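Strawberry swap at Plina Hall is back, and this year there are baskets

I had promised myself I would only pop in for ten minutes, and of course I was there until they were stacking the chairs. The Woltorlow strawberry swap has moved into Plina Hall for the season, and if you grow so much as one sorry plant on a windowsill you should go, because it is a lovely way to spend a morning!

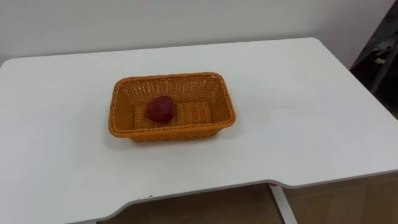

For anyone who missed it last year, the swap is exactly what the name says. You bring fruit, or runners, or jam, or a bag of spare pots, and you go home with something you didn't arrive with. No money changes hands except for tea, which is 50p, and cake, which is whatever you feel like putting in the tin. I put in rather a lot, as I had three slices.

The old place was the scout hut behind the garage, and I was fond of it, but it had one window and a smell of wet tent. Plina Hall has white walls and proper light, and you can see what you're looking at. That matters more than you'd think with strawberries. Kieran Bellamy, who has run the swap from the start, told me he used to carry fruit out to the car park so people could check the colour (he once got rained on with a full tray and talked about it for most of the summer).

The other change is the baskets. In past years everything turned up in whatever people had in the cupboard – ice cream tubs, roasting tins, a hat on one occasion – and it looked like a jumble sale. This time Zsófia Oláh bought a job lot of woven plastic baskets, the shallow sort with sloping sides, in a good strong orange. They are the kind of thing you'd put bread rolls in at a barbecue. I was sniffy about them being plastic until she reminded me what happened to the willow ones at the plum day, when the juice went straight through and marked the tables for good. These rinse under the tap.

I've since been looking at the one on my own kitchen worktop (you can take one home for a small deposit, and I did) and I think orange was the right call. Red fruit looks cheerful in it, and green fruit looks so green that nobody would try to pass it off as ripe. Zsófia says she also looked at white ones, but they reminded her of a hospital.

There is a bit of a method to filling them, and I got told off for not knowing it. One layer only. Strawberries at the bottom of a heap go to mush before lunch, and the point of a shallow basket is that you can't heap them up, or at least you shouldn't. Don't wash them first either. Pick in the morning if you can, keep them out of the sun on the way over, and leave the green tops on. Take the leaves off and they start to go soft almost straight away, and you'll have a queue of people asking what variety it is with no idea how to tell.

Speaking of varieties, there was a long and quite heated talk about Kozma. If you haven't come across it, Kozma is the one Barnabás Szabó has been growing on from his uncle's plants, and he has named it after the lane where the uncle lived. It's a dark fruit, fat at the shoulders, and the taste is somewhere between a normal strawberry and the strawberry flavour you remember from being seven. I loved it. Khải Âu, on the other hand, thinks it's watery and said so with Barnabás standing right there, and then offered round his own, which he calls Flukia as it came up by accident in a gap in his patio. Flukia is smaller and sharper and I'd have it in jam any day, but I wouldn't swap a Kozma for it on a spoonful of cream. They've agreed to do a blind tasting at the next one. I have volunteered to be a judge. I wasn't asked, but I've volunteered.

The tasting will work like this, as far as I could follow it over the noise of the urn. Each grower gets one basket and a number, the numbers go in an envelope, and the judges go along the table with a cup of water between each. Somebody suggested a scorecard with marks for shape and shine as well as taste, and I do hope that idea gets dropped, as some of the best fruit I've ever eaten looked as though it had been sat on.

The children had their own game going with pretend fruit and the real thing, all lined up for guessing by sight before they were allowed to touch. I failed it. Some of the artificial ones you can get now are remarkable, with the little bumps and everything, and I was so sure of myself that I picked one up and nearly bit it in front of a six-year-old. She has been telling people.

There was a more serious bit too. Wael Cherkaoui stood up at eleven and went through the hall money, and he managed to make it quite interesting. The swap needs £3,000 to keep Plina Hall booked through to next February, and that covers the heating for the winter seed mornings as well as the rent. So far £1,503 is in, which is just past halfway and much better than I'd feared. A good chunk of that came from the jam table, and another £314 came from one coffee morning back in the spring that I am sorry to have missed. If you want to help, there's a tin by the door and a sheet for people who'd like to give a bit each month. Jars are wanted as well, clean, with lids that fit. Please do check the lids. Wael was quite firm about the lids.

If you're bringing runners to swap, pot them up first and put a label in. There was a whole shelf of mystery plants last time and I took two home out of pity. One of them turned out to be a wild strawberry and it has now eaten the path. It's very pretty and I can't get to the shed.

A few practical things, then. Doors open at ten and it winds down when the cake runs out, which in my experience is well before one. Parking is on the street and fills up early, so walk if you're able to, or come in by the footpath from the playing field and save yourself the hill. The door at the side has no step and is the one to use with a pushchair or a wheelchair. Dogs are fine in the yard but not inside, after an incident with a spaniel and a Victoria sponge.

Baskets can be borrowed on the day from Zsófia, who sits just inside the main door. If you've already taken one home, please bring it back with something in it. It doesn't have to be much. A handful will do, and a single decent strawberry has been known to start a conversation that goes on all morning, particularly if Barnabás gets hold of it.

I've got a row of late plants under netting that I'm saving for the tasting, just to show willing, and the blackbirds have found the gap at the end of it. So I'm off outside with some clothes pegs before it gets dark.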